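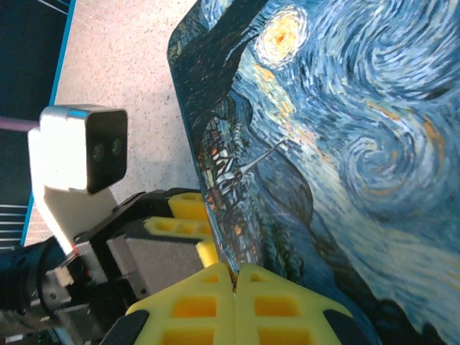
Starry Night Square Tin – Stasov Gift Range

Square storage tin with a printed lid, from the Stasov range of art tins. The lid carries Vincent van Gogh's The Starry Night, with the cypress, the village and the swirling blue sky. The sides are plain and dark with a slight gloss, so the colour stays on top. Corners are rounded.

Suits tea bags, biscuits, sewing bits, stationery or a small present. The lid lifts off completely.

Details
Product code: ST-35
Lid: printed, Starry Night
Sides: charcoal-black, unprinted
Pack options: single or set of 3
Carton quantity: 200
Care: wipe with a soft damp cloth and dry straight away. Not for the dishwasher or microwave.

Hardware

Metal fittings are polished and may show fine marks from handling. These don't affect use.

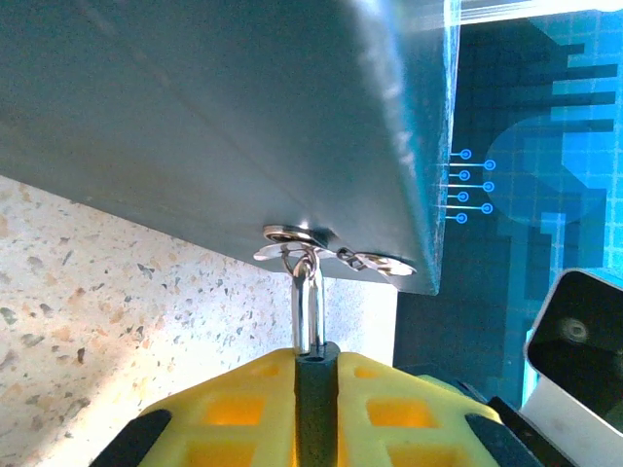
Round fitting, with metal loop and short chain.

Please check fittings when you unpack and let us know within 35 days if anything has come loose in transit. Quote the product code and your order number.

Using it on the bench

The tin can live on the kitchen bench or a shelf. Keep it out of direct sun, as the blues in the print will fade over time – a north-facing windowsill is the worst spot for it. Loose food should go in a bag or liner first. 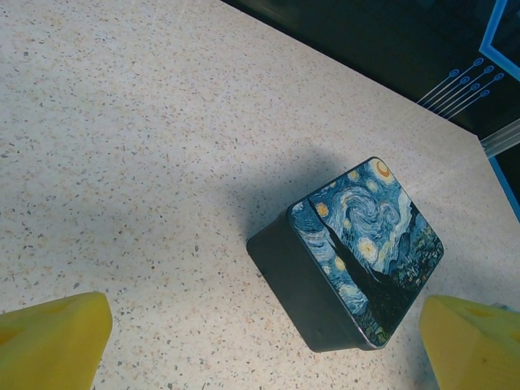

Ordering and delivery

Singles and sets are packed at our Ashworth warehouse. Trade orders over 1,000 units are quoted separately and take longer to fill. The next shipment is due in March. For trade pricing contact Chathurika Bepari. For returns and spare lids contact Roland Birkett.

Also in this range: Rorkimska tall caddy, Mestura round tin.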